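Collecting examples, second pass
24/09/2020

The count stands at 2101 runs this morning, up from where it was when I last wrote. I wanted 2286 before retraining, which is the number of slots I set aside on the drive, and I should get there without much trouble.

Most of the new runs are the small tool task. The simulated robot reaches out with its left hand and works a little black handle at the top of a white box. The right arm stays out of it. I drive everything by hand from the desk in Vunville, and each run gets saved with the joint positions and the view from the robot's side. I redo the room between batches so the learner doesn't get attached to one wall color or one door position.

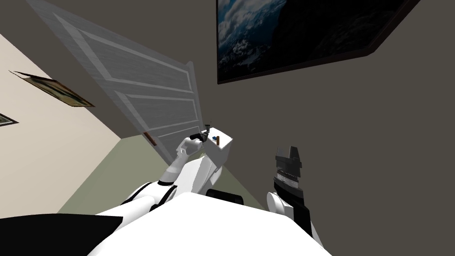 Haf Wynne wrote in to say that I'm throwing out too much, and that the runs where the hand slips and comes back for a second try are the ones a learner needs most. A clean set teaches it what to do when all goes well and leaves it stuck the first time it misses.

I think that's fair. I had deleted every run with a missed grasp from the first 500, and the model I trained on those would freeze with its fingers a little short of the handle. I've stopped deleting them. They get a tag now, and I can leave them in or out when I train.

The Kelleo scripts still drop the last 2 seconds of a run if I stop recording too fast. I wait before hitting the key. A proper fix can wait until December.

Next up is the same task with the right arm, once the tags are sorted out.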